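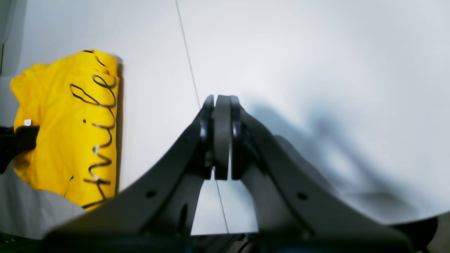

흰 작업대 위의 노란 천과 손목 카메라 시점의 그리퍼. 두 손가락은 닫힌 상태.

천 집기용 그리퍼 세팅 메모 (Wetmont 공용 작업실)

천은 단단한 부품보다 집기가 까다롭다. 눌리면 모양이 바뀌고, 얇게 펴진 상태에서는 손가락 끝이 상판만 긁는다. 아래는 Bomulitz 빌드에서 쓰는 설정과 점검 순서다. 평행 손가락 두 개짜리 그리퍼를 기준으로 적었다.

1. 손가락 정렬
완전히 닫은 상태에서 두 패드의 맞닿는 선을 본다. 위쪽이 벌어지면 링크 나사를 반 바퀴 풀고, 닫은 채로 다시 조인다. 한쪽만 조이면 틀어짐이 반대쪽으로 넘어간다. 종이 한 장을 물려 당겨 보고 끝과 안쪽의 저항이 같으면 된다.

2. 영점
닫힘 위치를 0으로 저장한다. 우리 서보에서는 엔코더 값 1172가 닫힘, 2893이 최대 열림이다. 패드를 교체하면 두 값 모두 다시 잡는다. 예전 값을 그대로 쓰면 서보가 닫힘 끝에서 계속 힘을 주고 발열이 생긴다.

3. 천 놓는 방법
펴 놓지 말고 접거나 말아서 높이를 만든다. 손가락은 접힌 모서리와 직각으로 들어가게 한다. 라벨이나 봉제선이 두꺼운 부분은 첫 시도에서 피한다. 흰 상판에는 노랑처럼 색이 진한 천이 구분하기 쉽다. 흰 수건은 색상 임계값만으로는 잘 분리되지 않았다.

4. 접근 각도
상판 기준 45도에서 시작한다. 더 눕히면 하우징 아래쪽이 먼저 닿는다. 하강 속도는 마지막 구간에서만 줄인다.

5. 조명과 그림자
팔 그림자가 상판에 넓게 깔리면 밝기 기준 검출이 흔들린다. 조명을 하나 더 두고 반대쪽에서 비춘다. 확산판은 트레이싱지 두 겹이면 충분하다. 노출은 자동을 끄고 고정한다. 자동으로 두면 팔이 움직일 때마다 천의 색상값이 따라 변한다.

6. 상판 이음매
패널 두 장을 붙인 상판은 이음매가 가는 선으로 찍힌다. 윤곽선 검출이 이 선을 천 가장자리로 잡는 경우가 있으므로 마스크로 지운다. 단차가 있으면 손가락 끝이 걸린다. 손톱으로 훑어서 걸리는 곳은 사포 400번으로 갈아 낸다.

7. 파지력
전류 제한을 낮게 두고 단계별로 올린다. 천을 들고 5초 유지되면 그 값에서 한 단계만 더 올려 저장한다. 미끄러질 때는 힘을 올리기 전에 패드부터 닦는다. 보풀이 끼면 마찰이 크게 떨어진다. 알코올을 묻힌 천으로 닦고 완전히 말린 뒤 다시 시험한다.

8. 케이블
손목 카메라 케이블은 관절을 양 끝까지 돌려 본 다음 묶는다. 타이는 커넥터에 바짝 붙이지 말고 여유 고리를 하나 남긴다.

설정 파일은 작업실 공유 폴더의 Valdovinos 항목에 있다. 값을 바꾸면 파일 첫 줄에 변경 내용을 적는다.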